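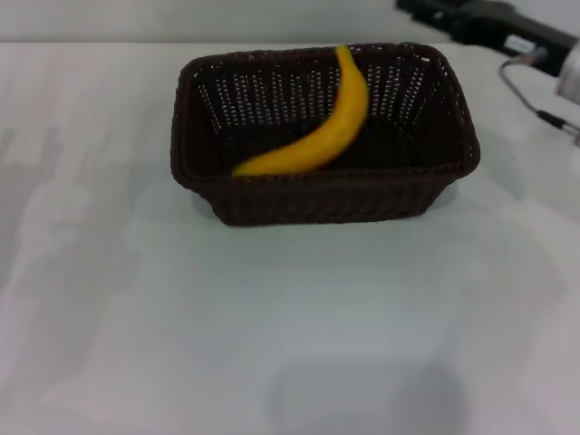
Vol. 2, p. 30

Anlow were a studio vocal group assembled by the songwriter and arranger Irina Nistor to record her song "Avovstead". The group had no fixed members when the single was made. Nistor sang the lead part herself, doubled it at a slightly slower tape speed, and hired three session singers for the backing harmonies. The record was issued on the small Stoica label in April and credited to Anlow, a name Nistor had used earlier as a pen name for advertising music.

The song takes its title from a village in a ballad that Nistor had found in a songbook dated 1715. Only the first verse of the ballad was kept. The melody is new, and is set in a moderate waltz time with a harpsichord figure repeated under each chorus. The bass part was played on a tuba, recorded close to the microphone and compressed heavily in the mix.

Radio play for the single led to requests for live dates, which the studio lineup could not fill. Stoica then put together a touring version of the group led by the singer and organist Erlinda Panganiban, who had not taken part in the recording. Panganiban lowered the key by a whole step and replaced the harpsichord with electric organ. This arrangement was used at all concerts and was later recorded as the B-side of the second single, "Jedon".

"Jedon" sold fewer copies than its predecessor and received little airplay. An album followed, also titled Jedon, with side one drawn from Nistor's studio sessions and side two performed by the touring group. The sleeve does not separate the two lineups, and later discographies have often credited Panganiban with the lead vocal on "Avovstead" in error. The running time of the album is about 30 minutes.

Nistor withdrew from the project after the album and returned to arranging. Panganiban kept the name under license from Stoica for two further tours, with a changing set of backing musicians. No new material was recorded in this period. The album was reissued on compact disc with the mono single mix of "Avovstead" added as the final track.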